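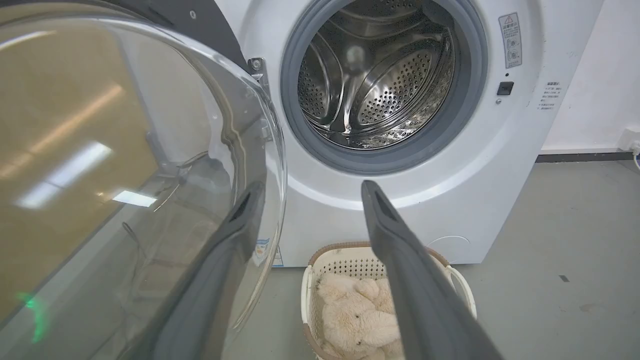

Fig. 1. Washer with door open, basket in front.

Furkance laundry handling kit -- review meeting, 2021-02-06
Present: Angharad Lougher (chair), Amrit Ouellet, Zerrin Tatlı. Apologies: Cadi Jarman.

1. Trial unit. AO reported 70 loading attempts with the standard fingers, 46 completed without help. Most of the failures were at the gasket, where a finger caught the fold. Brotard offers a shorter fingertip; price not yet received.

2. Door. ZT asked whether the kit closes the door itself. AO: yes, but the latch check is a separate licence.
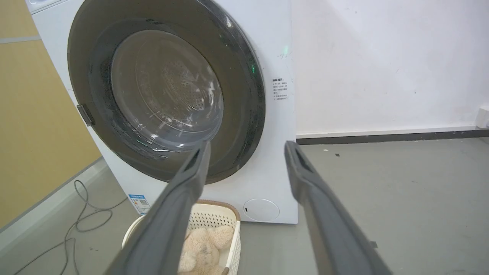
AL considered this poor value and wants it included in any order. ZT to raise it with the supplier.

3. Basket position. Supplier's limit is 5 cm either way from the taught point. Floor marks to be tried.

4. Decision on purchase held over to May.

Last updated by A. Ouellet -- item 2 corrected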